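Home | About Drolo | Vacancies | Take part | Contact

Call for participants: folding and sorting household clothing

Drolo is looking for people to take part in a study of how clothing is handled and folded at home. Sessions run through November at our rooms in Pralivcombe. The study is paid for by Hafþórsson, a maker of wardrobe and drawer fittings, which wants better data on the size and shape of folded garments as people really store them.

What the work involves

Each participant attends 3 sessions. A session starts at 9.30 in the morning and ends by 12.30, with a break halfway. You will fold, stack and put away garments from our stock, which holds 400 items: shirts, sweatshirts, trousers, towels and bed linen. Stock is washed between sessions with Nonel, an unscented powder.

You fold in your usual way. We do not teach a method and there is no score for neatness or speed. After each stack, a member of staff measures its height, width and depth, and notes any garment that has slipped or opened out.

Who can apply

You must be 18 or over and do at least part of the laundry in your own household. Left-handed people are under-represented in our earlier rounds and are encouraged to apply. You should be able to stand at a table for up to 40 minutes at a time - a stool can be provided on request. People who work in a laundry or a clothes shop are not eligible for this round.

Payment

Participants receive £99 on completion of the third session. Travel within the county is refunded against tickets. Anyone who withdraws early is paid for the sessions attended.

Garment types

Sweatshirts and other brushed fabrics make up the first session. They wrinkle when lifted from a single point, and cuffs and hem bands are thicker than the body, so the finished fold is seldom level.
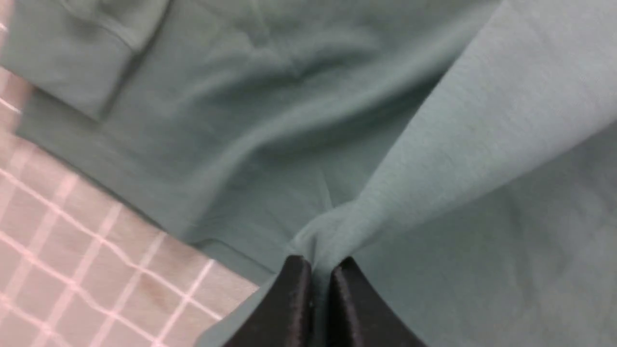 How to apply

Write to Lise Fraser, study coordinator, at the Pralivcombe office. State your age, which hand you write with, and which mornings you can attend. Please also mention any skin reaction to washing powder. Places are offered in order of application, and a reserve list is kept until the last session has started.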